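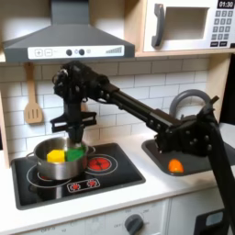
Taller de Robótica Jenov

Un brazo robótico no sabe lo que es una cocina. Tampoco sabe lo que es una olla, ni una sopa, ni tener hambre. En el club pasamos todo un trimestre enseñándole a meter y sacar piezas de colores de una olla, y en esta página te contamos cómo se hace.

¿Cómo se mueve el brazo?

Levanta tu propio brazo y dobla el codo. Ahora gira la muñeca. Cada sitio por donde te doblas se llama articulación, y el robot también tiene las suyas. En cada una hay un motor. La mano del robot se llama pinza. La nuestra lleva encima un buen lío de cables negros, que llevan la corriente y las órdenes.

Un motor entiende números. Si le decimos 40, la articulación gira 40 grados y se para. Para llegar hasta una olla hay que mover varios motores a la vez, y si uno solo se equivoca, la pinza acaba en otro lado.

¿Por qué una cocina de juguete?

En una cocina hay trabajos fáciles y difíciles muy cerca unos de otros. Coger un cubo que está solo sobre la encimera es fácil. Cogerlo dentro de una olla es más difícil, porque la pinza tiene que bajar recta y no chocar con el borde. Y si dentro hay dos piezas pegadas, como el cubo amarillo y el bloque verde, hay que elegir una y no empujar la otra.

El fregadero es otro problema. Una pieza redondeada puede rodar cuando la pinza la toca - a nosotros nos ha pasado muchas veces.

¿Cómo aprende?

Primero lo guía una persona. Uno de nosotros mueve el brazo con un mando y el ordenador apunta todos los movimientos. A cada intento completo lo llamamos demostración. El equipo Hestora, que es el de los mayores, grabó 400. Después un programa busca lo que tienen en común y prueba a hacerlo sin ayuda.

Al principio falla mucho. Cierra la pinza demasiado pronto, o la cierra en el aire. Entonces grabamos más demostraciones con las piezas en sitios distintos y volvemos a probar.

Palabras que usamos

Articulación: parte por donde el brazo se dobla o gira.
Pinza: la mano del robot.
Demostración: un intento guiado por una persona.

Para probar en casa

Pon 2 piezas de construcción dentro de una olla vacía. Cierra los ojos y pide a alguien que te dirija con palabras: baja, un poco a la izquierda, cierra. Solo puedes usar dos dedos. Luego cambiad los papeles.

El club vuelve a abrir en septiembre, a las cinco de la tarde, en el aula Bozsik.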